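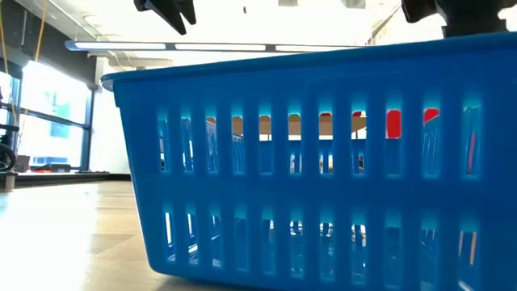 Blue basket, laundry corner, floor level

Kingi House residents -- laundry and common room meeting
Thursday, July 4, 2019, started late, kettle

Present: Birgit Sauerland (chair), Edin Shehu, Tâm Kiều, Sebastião Batista
Apologies: Nivaldo Lopes
Minutes: Tâm

1. Last minutes
Ok'd. Edin says the dryer vent was January not last meeting. Fixed.

2. Baskets
Big blue plastic one with the slots is staying on the floor for now. Something red inside, visible through the side -- whoever owns it please claim. Sebastião wants baskets labelled by unit. Birgit wants a shelf. Long talk re shelf. Agreed: labels first, masking tape and marker, Sebastião to do.
Baskets not to be left in front of the dryer door. Unit 5 has asked twice.

3. Shelf
Quote from Pralter, $922 fitted. Too much. Edin thinks he can do it for under half with brackets from the shed. Limit set at $500 incl. screws. Edin to measure the wall behind the tub and bring a drawing, doesnt need to be a good one.

4. Powder
Switch to Grirum unscented, trial of two boxes. Tâm still prefers the old one, noted at own request. Nivaldo sent a message, no view as long as it's not lavender.

5. Lost socks
Bag on the hook is full. Goes to the rag bin end of month.

6. Other
Light over the sink flickering, Birgit to ring Tirnine agian. Colour for the common room walls held over, Nivaldo has the swatches.

Actions
Labels -- Sebastião
Measure and drawing -- Edin
Powder -- Tâm
Light -- Birgit

Next meeting: Birgit to email dates. Closed 8ish.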